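Progress report to the Kyriakidis Fund: the Ornia blog and newsletter, April

Dear friends at the Fund,

I promised you a proper report before the end of the month, and I'm sitting down to it at six in the morning with my first coffee, which is when most of the writing gets done in this house anyway. Thank you again for the small grant. It has made the off months feel a good deal less lonely.

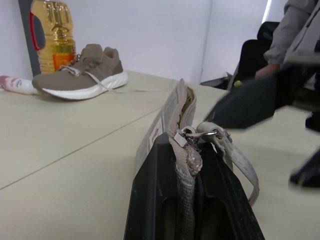 Page last changed: April, 9:40 p.m.

The blog first. As you know, I moved everything from the old site over to Mindeo this winter, and it took far longer than I told you it would. There were 731 posts to bring across, some of them going back to when I wrote mostly about canning and the dog, and a good many had lost their paragraph breaks on the way. I've been fixing those by hand in the evenings. All of the family history posts are done, and so are the recipes. The travel ones are still a mess, and I'd ask you to be patient with me there.

Your money went where we said it would. Of the $2,360, the largest share paid for the move and for hosting, and the rest bought me mornings away from my bookkeeping work so I could write. I've kept every receipt and will mail them in the brown envelope, as before.

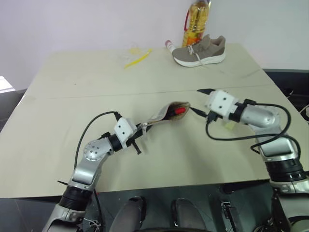 A small open pouch with something red poking out.

Now for the part I'm less proud of. I said I'd post 3 times a week, and I have managed 2. The long series on Skoro, the village my grandmother left, is the reason for most of that - each piece wants letters read and cousins telephoned, and the cousins like to talk (so do I, I'm afraid). I would like to go on at the slower pace through the summer, if you'll allow it, and spend the extra time getting those pieces right.

The newsletter is doing nicely. People write back to it in a way they never did with comments, and one reader sent me a whole page about her mother's kitchen that I've asked permission to share. 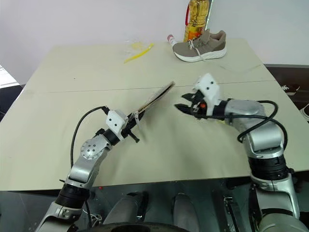 I've answered every one of those letters so far, though it does eat up an afternoon. For the next stretch I plan to finish the travel posts, put up the next part of the Skoro series, and make a simple index so newcomers can find their way in. I may need a little help with the index, and I'll write separately about that once I know what it would cost.

With warm thanks, and apologies for running on,
The author of the Ornia blog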